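Friday, late. Tenth day of the damp log.

Readings at 7 this morning and again at 6. The hygrometer in the hall gave 55 per cent on both occasions, down from where it stood at the start of the month. The bedroom is still higher and I have stopped expecting the two to agree. The Grumano meter has pins that go into the plaster; the cheaper one only touches the surface and drifts when the battery is low. I have gone back to writing down the Grumano figure alone and crossing out the other column.

Dorottya Dobos came at ten to look at the outside wall. She is the surveyor Jinach sent after my second letter. She spent most of her time on the pavement with her back to the house, looking at the gutter in the window of the car opposite, then went up the ladder and found the joint above the back bedroom open by the width of a pencil. The water has been running down behind the render. She does not think it is rising damp and said that anyone who wanted to inject the wall should be asked to show their working first. Burnetard quoted for exactly that in October, with a 26-year guarantee. I have filed the quotation and will not be replying.

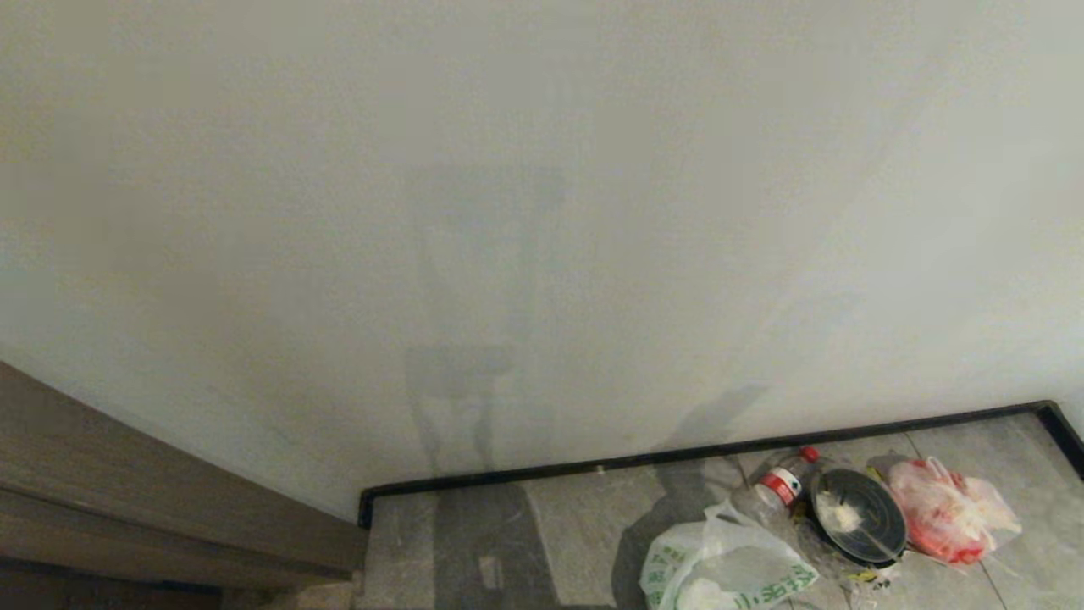

Painted wall down to the dark trim.

The paint question is still open. Dorottya asked what was on the inside walls and I had to look up the tin. It is an ordinary vinyl matt over whatever was there before, and she would like it off the affected section so the plaster can dry inwards as well as outwards. Lime plaster under vinyl dries very slowly. Her figure was a month for each 5 mm of thickness, with heating on low and a window open, and she would not be pushed to anything quicker. I make that a long winter for the back bedroom.

Scraped a test patch after lunch, a hand's width square, low down behind the bed. The vinyl came away in strips once the edge had lifted. Underneath is a distemper which powders on the finger, and under that the plaster, grey and firm. No salts that I could find. Took a pin reading in the patch and another beside it through the paint, and entered both with the time. Will repeat at the same hour tomorrow so that there is something to compare.
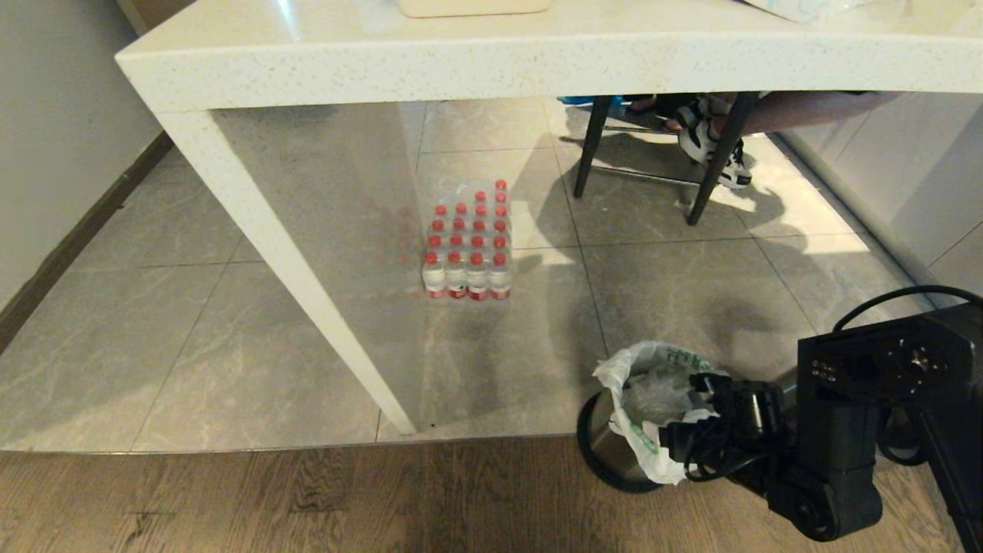 The dehumidifier is a separate matter. It ran for eight hours yesterday and collected roughly 2 litres, which I poured away before remembering that I meant to weigh it. From tonight the tank is to be weighed before emptying and the door kept shut while it runs. With the door open it is drying the landing and the stairs, and the figure says nothing about the bedroom. Power use is noted from the plug meter at the start and finish of each run.

Rang Nanayakkara about the gutter. They can come once the wind drops and will reseal the joint and rehang the two brackets either side of it. Asked them to check the fall towards the downpipe while the ladder is up. The man wrote it down, or said he had.

Wind south-west all evening, rain from eight. Put the washing-up bowl under the sill and set the alarm for the morning reading.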